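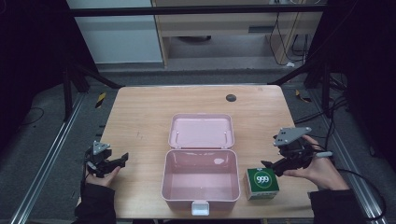
【分享】手持夹爪采“装盒关盖”,攒到1,130条了,说说心得,也想听听大家怎么采

楼主:泽杜拉小工
十一月开始弄的,到今天下午终于过了1,130条!任务本身特别朴素:粉色塑料盒开着盖,旁边放一个绿色的999小药盒,左右手各拿一个夹爪,把药盒放进去,再把盖子合上,扣好。就这么点事,我居然越采越上瘾。

先说几条我自己觉得有用的:

一、起始位置一定要乱。我前面四百来条基本都把药盒放在粉盒右边,贴得挺近,训出来的策略在这个摆法下漂亮得不得了,药盒挪到左边就开始发呆。后来我每采一条就随手换个位置、换个角度,效果立刻不一样。

二、动作别太快。人手很灵,拿着夹爪练一周以后会不自觉地“甩”过去,自己觉得帅,轨迹一画出来全是尖。我现在给自己定的节奏是一条12秒上下。

三、合盖和扣搭扣分开标。合盖几乎条条都成,扣搭扣是另一个世界。前面那个白色小搭扣,夹爪指头稍微偏一点就按空。

数据格式用的是我们组自己的Darnunar,回头整理好了可以把转换脚本放出来。先抛砖,大家随便拍!

2楼:Brijesh_Mittal
羡慕,两只手都用夹爪的任务我一直没敢碰。请问左手在你这个任务里具体干什么?扶盒子吗?

3楼:泽杜拉小工(楼主)
回2楼:对,主要是扶底盒。药盒放进去的时候右手动,左手在盒子左侧轻轻顶着;合盖的时候两只手一起上,左手压住底盒,右手从后面把盖子挑起来翻过来。最开始我左手闲着,结果盖子一推,整个盒子跟着跑,特别好笑。

4楼:冷萃加冰
第一条我举双手赞成,第二条不太同意。刻意放慢以后,策略学到的也是慢的,真部署时节拍根本不够用。我们在Stanell那边做料盒分拣,一共采了2,906条,全部按正常干活的速度来,后期做平滑就行,没见哪里崩。

5楼:泽杜拉小工(楼主)
回4楼:2,906条,佩服佩服!不过分拣的容错应该比扣搭扣大吧?我试过把快的那批单独拿出来训,放药盒没问题,一到搭扣就按偏。也可能是我手潮,快了就不准。

6楼:冷萃加冰
有可能。那我改口:抓放可以快,接触的那一下可以慢。全程匀速慢我还是反对。

7楼:Rajkumari_M
插一句,我觉得你们俩吵的其实是操作员的问题。我带过4个人一起采同一个任务,每个人的速度和习惯差得离谱,有人喜欢从上面夹,有人喜欢从侧面推。混在一起训,模型在两种做法中间摇摆,哪种都做不完整。后来我们写了半页纸的操作约定,抓哪个面、从哪边进,都写死,成功率一下子就上来了。

8楼:豆腐脑要咸的
写死抓取面这个我持保留意见哈。多样性不就是这么被写没的吗?楼主第一条刚说完位置要乱,到了7楼手法又要统一,新人看了得懵。

9楼:Rajkumari_M
回8楼:位置乱的是环境,手法统一的是人,两码事。环境你控制不了,到现场什么摆法都有。手法是我教给它的,我希望它先学扎实一种。等基础稳了再加第二种,我不反对。

10楼:泽杜拉小工(楼主)
这个分法我喜欢!抄进我的笔记了。我是一个人采的,手法倒是统一,不过我发现早上的我和半夜十一点的我也算两个操作员……晚上那批药盒放得明显歪。

11楼:Ritu_K
想问问失败的条目你们留不留?我现在是按空了就整条删掉,删得心疼。

12楼:泽杜拉小工(楼主)
回11楼:千万别全删!按空了以后我会接着做,抬起来、重新对准、再按一次,这种“补救”的条目我单独打标签留着。加进训练以后,策略自己也会抬起来重试,第一次看到的时候我在椅子上叫出声了。真正要扔的是定位丢了的那种,轨迹会突然跳一大截,一眼就能看出来。

13楼:冷萃加冰
补救数据有用,+1。但比例要控制,我们有一版放多了,它学会了先故意按偏一下再修正,跟走流程似的。

14楼:豆腐脑要咸的
哈哈哈哈哈 13楼这个我也碰到过。我的办法是把按偏的那一小段裁掉,只从“已经偏了”的状态开始。

15楼:泽杜拉小工(楼主)
14楼这招太好了,今晚就试!

16楼:Bhatia老用户
泼点冷水:一个粉盒子、一个药盒,采到几千条也还是这一对东西。换个蓝盒子试过没有?我猜直接抓瞎。与其把数量往上堆,不如早点换物体。

17楼:泽杜拉小工(楼主)
回16楼:冷水接住。换过一个透明的,确实惨,盖子的边都找不到,夹爪在空气里翻盖。下一步计划就是凑一批不同颜色、不同搭扣的盒子,每种少采一点。原来定的目标是这一对采到1,581条收工,看了你的回复我想提前停,把剩下的额度都给新盒子。

18楼:Rajkumari_M
支持提前停。不过新旧物体最好穿插着采,别一种采完再采下一种,不然光线和你自己的状态都会跟物体绑在一起。

19楼:Brijesh_Mittal
看完手痒了,准备从单手放药盒开始。楼主,线怎么处理的?我试夹爪的时候线老是扫到桌上的东西。

20楼:泽杜拉小工(楼主)
回19楼:让线从手的外侧走,右手的就往右边出,中间留够余量,手腕转到底也不绷。开采前先空手把整套动作比划一遍,线会碰到什么马上就知道了。单手放药盒很适合入门,采完前五十条就可以先训一版看看,别憋着!

21楼:Ritu_K
蹲一个Darnunar的转换脚本。还有14楼,裁剪的起点你是手动标还是按夹爪开合自动切的?

22楼:豆腐脑要咸的
回21楼:先按开合自动切,再手动过一遍。自动的大概有一成会切早,主要是夹爪停在搭扣上没动的那种。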